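Forum > Manipulation and grasping > Methods
Topic: Sorting cutlery from hand-held demonstrations, order of picks matters more than number of demos?

raju_bench
Hello all. I want to share one result and ask if somebody has seen the same. We train a policy to sort mixed cutlery into containers. All demonstrations are recorded with the hand-held gripper, no teleoperation. We have 743 demonstrations in total, and every one starts from a different pile.

In the first version, the people who recorded were free to pick in any order they liked. In the second version, I asked them to always take the item which has nothing lying on it, and between such items, the nearest one to the fingers. The second set was much smaller but the policy from it was clearly better. It succeeded in 80 percent of the full sorts. The free order policy often stopped above the table and moved left and right, as if it could not decide.

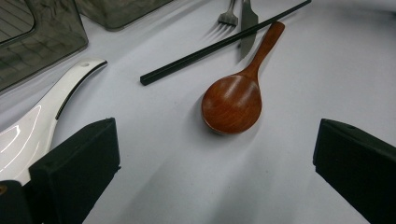 My question is about what "nearest" should mean for long objects. We measure from the middle of the object, and I am not sure this is correct. With a layout like this one, the wooden spoon goes first under any definition, its bowl is directly in front of the gap between the fingers. But the chopstick lies over the fork and the knife, so by our rule it must leave before both of them, and its middle point is a poor guide to where a person would want to grab it. How do you handle it?

tomlin_k
Nice result, but I don't think you can say the order did it. You changed the instruction and you also changed the size of the set. Did the same people record both?

raju_bench
Mostly the same. Padmavathi Chowdary recorded in both sets, and two students joined only for the second. I agree it is not perfectly clean. I cut the first set to the size of the second and trained again, and the free order policy became worse, so the size is not what helped.

flosness
I believe it. If two demonstrators see the same pile and one goes for the fork and the other for the spoon, the policy gets two answers to one question. A diffusion head is supposed to deal with that, but in my experience it commits late when both targets are close together.

Which policy head are you using?

raju_bench
Diffusion, with an action chunk of 11 steps. I tried longer chunks with the free order data. The hesitation was less, but then it closed the fingers beside thin items.

tomlin_k
Then I would say your problem was never order, it was the chunk length and the thin items. Fix the grasp on chopsticks and run the free order set again. A fixed order makes the task easier for the network, sure, but you have also thrown away the recovery behavior. What happens when it drops something on top of the pile?

stoltau
I disagree with tomlin_k here. "Nothing lying on it" is a rule about the present state of the table. If a spoon falls on the pile, the spoon is now the free item and the rule still gives an answer. It would be different if the order was fixed by class, for example all forks first.

raju_bench
Yes, this is how I meant it, thank you. The order comes from the table and is not a list of classes. But tomlin_k is right that I have few drops in the data. I counted them in the second set and there are 11. I will ask for more.

biteo_m
About the original question. For thin rods we stopped using the middle point. We take the point on the object which is nearest to the fingertips and is also not touching a neighbor. For a stick across a fork and knife, that gives you the free side of the stick, and a person would probably go there too. Please check with your demonstrators, because if they don't follow it naturally they will forget it after lunch.

flosness
+1. Also, write the rule on paper and tape it next to the table. Ours drifted over a month.

tomlin_k
I still want to see the free order run with a better thin grasp before I accept the title of this thread.

raju_bench
Fair. I can start that training in the evening, and I will change the title to a question with less opinion inside. For biteo_m: I asked Padmavathi, she says she already takes the chopstick by the free side and was ignoring my middle point. So part of my data does not follow the rule I described. I need to check how many episodes before I write more.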